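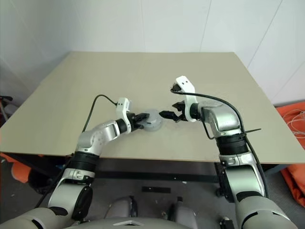 Frosted round tub on the beige table

Anyone know how to get a stuck lid off one of these without wrecking it?

Aisling Conneely

Quick one, hopefully. I've got a heap of those little round frosted plastic tubs, screw lids, bought as a job lot for beads and picture hooks and the bits that end up in the bottom of the drawer. Most are fine. Two have been at the back of the shed since December and the lids will not budge. Tried a tea towel, tried a rubber glove. Nothing.

One's got tiny brass screws in it, the other had a bit of wood glue in it at some stage, so I'm guessing that one's glued itself. Don't want to crack them – the shop I got them from has stopped doing that size and the lids off other brands don't fit. Also they've gone a bit grubby in the ridges, if anyone has a tip for that. Colour's still good otherwise, sort of milky.

Is hot water safe on this kind of plastic? No marking on the bottom that I can read.

Thanks in advance, need the screws for a Drundholm shelf I've half put up.

Drawerful

Hot tap water yes, boiling no. If you dont know what the plastic is then treat it like it'll warp, some of the cheap ones go oval and then the lid never seats again. Ask me how I know.

What I do for the dry one (the screws):

Turn it upside down and run just the lid under the hot tap. Only the lid, you want that to expand and the tub to stay cool. A minute or so. Dry it properly or you'll have no grip. Then put it on a table with something grippy underneath, a bit of that rubbery shelf liner is perfect, and have both hands on it, one each side. Don't squeeze! Everyone squeezes. Thin plastic goes out of round when you squeeze it and the thread bites harder. Flat palm on the lid, press down a little, turn. Keep your other hand low down near the base.

If it still won't go, a wide rubber band around the lid. The ones off a bunch of asparagus are good.

For the glue one, soak it lid down in a bowl of warm water with a squirt of dish soap. Overnight. Wood glue softens if it's the ordinary white stuff, if it's the waterproof kind then you're probably out of luck. In the morning run a bit of dental floss round under the lip of the lid, sawing it back and forth, and rinse as you go. Took me two goes on a Plelta tub that was way worse than yours sounds.

Don't use acetone. Will fog it or melt it depending, and you won't know which till it's done.

Grime in the ridges – old toothbrush and bicarb paste. Rinse well. Dry with the lid OFF, at least till the next day, otherwise you get that smell.

Flanagan

just tap it. hold it on an angle and tap the edge of the lid on the bench all the way round, works on jam jars, works on these. If it cracks it cracks, they're 40 cents.

Climex do a packet of 1000 of the small ones if you really want to never think about it again lol

Aisling Conneely

Update for anyone searching. Screws one came off with the hot tap and rubber band, first try, feel a bit silly. Glue one is still soaking, it's moved a tiny bit but I got impatient and stopped before I did something dumb. Will have another go Tuesday with the floss.

Flanagan I am not buying a thousand tubs. Didn't do the tapping, the rim on mine is pretty thin.

Bicarb worked on the ridges, thankyou. Bit of grey left on one of them right down in the grooves but it's clean enough for picture hooks. Has anyone put vaseline on the threads to stop it happening again, or does that just collect dust?

Drawerful

Collects dust. Wipe the thread before you close it and don't do it up so tight, quarter turn past where it catches is plenty. Candle wax if you must, rub the tiniest bit on.

Last updated: December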